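Pay for the Hours, Skip the Arm

Tue 24 June

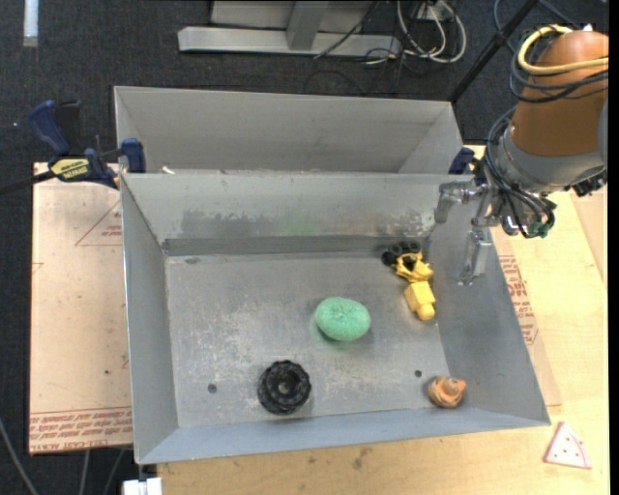

Gullard started selling its bin-picking kit in May, and I have had one on a bench since the second week. The kit is a software license, a camera, a calibration plate and a box of brackets. You bring your own arm and your own gripper. The license is $3000 a year for one station. I think that's a fair price for what the software does and a bad price for what the sales page says it does, and I want to explain the gap, as a lot of small shops are going to be looking at the same page this summer.

The sales page says the kit will pick "any item, from day one." I wish companies would stop writing that sentence. Anyone who has worked near a robot knows what day one looks like. You spend it finding out that the mounting holes on your arm don't match the bracket. I spent mine that way and most of day two as well. Gullard sent a replacement bracket free of charge and it fit, so I don't hold it against them. But a buyer who took the page at its word would have had staff standing by.

After that, the setup was good. Calibration takes eight minutes if you follow the printed sheet and don't lean on the table. The software asks you to fix your bins in place before you start, and it means it. A bin that has crept half an inch will throw off every pick along the edges. Clamp it down and check it every morning.

My main test was the one I think matters, moving mixed small items from one bin into the one next to it. I used cheap things from a toy box and from under the sink. A round green sponge, some plastic construction toys, a black ring with a knobby edge, a little ridged cone. I don't run a toy business. I picked them for their shapes, which cover most of what goes wrong. The sponge is soft and forgives a poor grip. The ring has a hole in the middle, and software that aims for the center of an object will close its fingers on nothing. The cone is tapered, and two straight fingers tend to squeeze it out like a bar of soap.

I logged 3283 attempts over the trial. The sponge gave almost no trouble. The ring was poor for the first few days and then much better, once I turned on a setting called rim preference that is off by default and gets one line in the manual. The cone stayed poor. Items that ended up against a sloped wall were the worst of all, whatever their shape. The fingers would come down, touch the slope, and the arm would stop and ask for help.

Asking for help is where I part ways with the company. Gullard counts a stop as neither a success nor a failure. The dashboard simply leaves it out. My success rate looked wonderful on screen, and yet I was getting up from my chair all afternoon. If you are paying someone to work beside this thing, the number you need is how often that person has to walk over. I had to work that out from the raw log. It should be the first number on the dashboard, in large type, and I would say the same to every company in this field.

Bromeo, which sells a similar kit at a higher price, does show stops. It also charges by the pick, and I dislike that more than I like the honest dashboard. Paying by the pick sounds reasonable until you realize you will be charged for the tries that drop the part. Their contract says "attempted picks." Read that line twice before you sign.

Then there is Oosthuizen, which offers the whole job as a service. They bring an arm, set it up, watch it remotely and take it away if you cancel. I had a quote and a long demonstration but have not had one in my own shop, so take this part as a view from outside. The monthly fee was high enough to make me laugh. I have since stopped laughing. When I added up my own time on the Gullard kit at what I would pay a decent technician, the two came out closer than I expected in the first months. They would not stay close over a full year, at least for a shop that has somebody who likes this kind of work.

That last condition is the real one, and it is missing from all three brochures. These products are sold as a way to need fewer skilled people. What I saw is that the kit needs one skilled person quite a lot for a month and then a little bit forever. The cables need to be kept out of the way of the wrist. The finger tips need cleaning. New items need to be tried by hand before you trust them to a night shift. A shop that has such a person will do fine with Gullard. A shop that doesn't should rent, or wait.

I have heard the argument that all this is temporary and the software will catch up. It may. Gullard put out two updates during my trial and one of them did help with shiny metal bins, which used to confuse the camera in the late afternoon. But you can't put next year's update on this year's order. A company with some 300 orders a day, which is about the size I have in mind, has to judge what is in the box now.

So my advice is narrow. If your parts are soft or blocky and your bins have straight walls, buy the kit and ask for the bracket list before it ships. If your parts are tapered, send Gullard a bag of them first and ask for the log, stops included. They did this for a friend's firm, Rirbridge, without a fuss and without a charge. Rirbridge read the log and decided against it for now, and the salesman told them he would have done the same.

I am keeping mine for the year. The cones go in by hand.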